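Leave the Toaster on the Table

In many homes I have visited, the toaster lives in a cupboard. People take it out in the morning, use it for three minutes, wait until it is cold and put it back behind the pots. They say the kitchen looks cleaner like this. I believe it is a bad exchange.

When I moved to Barkport I rented a kitchen with very little counter, and I also hid everything. The rice cooker was on the highest shelf. In my first winter I cooked rice maybe four times, although I grew up eating it almost every day. The machine was not broken and I was not lazy – I only had to find a chair first, and in the evening I did not want to find a chair.

Then I bought a second-hand table for 67 dollars and decided that it was for breakfast machines and for nothing else. Some friends found it ugly. My mother asked if I was still unpacking. But I began to eat at home again, and I stopped buying a sandwich on the way to work.

The magazines show us kitchens with one lemon and one bowl. I ask myself who eats there. A room for cooking should be allowed to show its tools, the same as a workshop does.

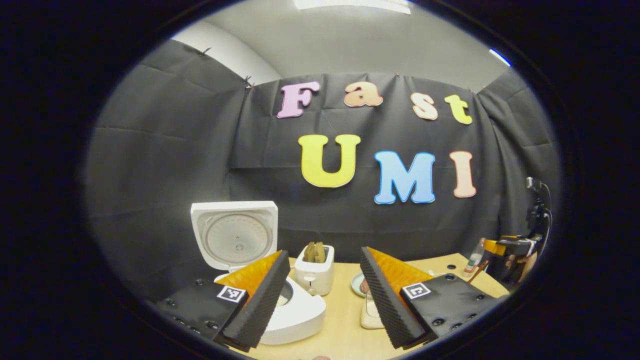 Šťastný
Contributing writer, Barkport

A rice cooker with the lid open and two slices of toast standing up in a small white toaster make a table look friendly to me. I see them and I become hungry, and a small plate nearby is enough invitation.

Of course, crumbs are a real problem, and a cord across the table is worse. I wipe mine every evening and I keep the cords to the wall side. It takes less time than carrying a toaster back and forth, and I no longer need the chair.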